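Birnar Manipulation Group
Minutes, October methods meeting
Start 2:05 p.m. Present: Birnar data and training staff, two from Nerus, one from Shukla by phone.

1. Minutes of the last meeting
Approved with one correction. The held-out test shirts are kept at Birnar, not at Nerus.

2. Folding set, state of collection
The set now stands at 1,018 usable episodes. A further 37 were dropped in review, most of them for tracking loss on one hand. The label fields are unchanged. Nerus asked that dropped episodes be kept on the server with the reason filled in. Agreed.
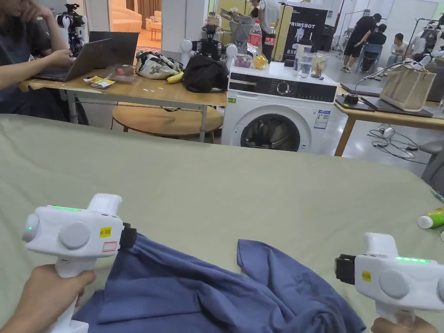

Segment boundaries took up most of this item. The present rule starts a segment when either gripper closes. Nerus reports that its two labelers agree well on the folds themselves and badly on the opening spread, when the operator is still looking for an edge. Starting from first contact was proposed instead. A shirt bunched up on the green sheet, with a black finger pad pressed into the fabric and both grippers still at work over it, would fall inside the segment under the contact rule and might fall outside it under the closing rule. Shukla pointed out that contact is harder to read from the finger encoders and would have to be marked by eye. Decision: relabel 100 episodes by first contact, compare labeler agreement, and settle it next time.

3. Result: wrist view against wrist plus head view
Two policies were trained on the same episodes, one with wrist views only and one with the head view added. Each was run 100 times on the held-out shirts, with the same starting piles. The policy with the head view finished 13 more folds than the other. Nearly all of the difference came in the first grasp. Once a sleeve or hem was in hand the two did equally well.

Shukla asked whether the gain could come from the added image tokens alone. The training side has not run a control with a blank head view. It will do so before anything is written up. It was also noted that both policies were trained with the same seed, and at least one more seed is wanted.

4. Background variation
The wrist views take in a lot of the room whenever the gripper is tilted up. Desks, chairs and people in the far part of the hall all come through, along with the ceiling lights. The question was whether to crop to the sheet during training.

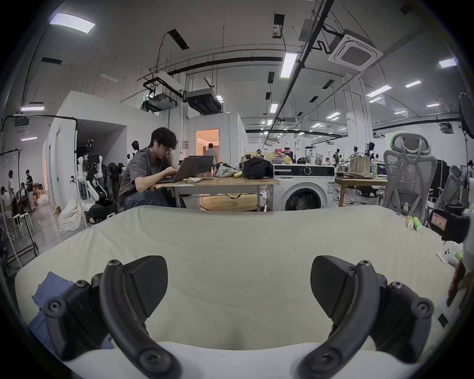

Nerus was against cropping, on the grounds that an earlier cropped run had lost its sense of gripper height and closed too early over flat cloth. Masking at random, in half of the batches, was suggested as a middle course. No objection. The training side will run masked and unmasked versions on the present set and report first-grasp success separately from full folds.

5. Flotside
The Flotside loader still reads the left and right streams with a small time offset on long episodes. A fix is in test. Until it is merged, episodes over two minutes stay out of training.

6. Actions
Birnar: blank head view control, second seed, masking runs.
Nerus: relabel by first contact, send the agreement table.
Shukla: check the encoder traces for anything that marks contact.
All: comments on the draft method section before the next meeting.

Closed 3:20 p.m.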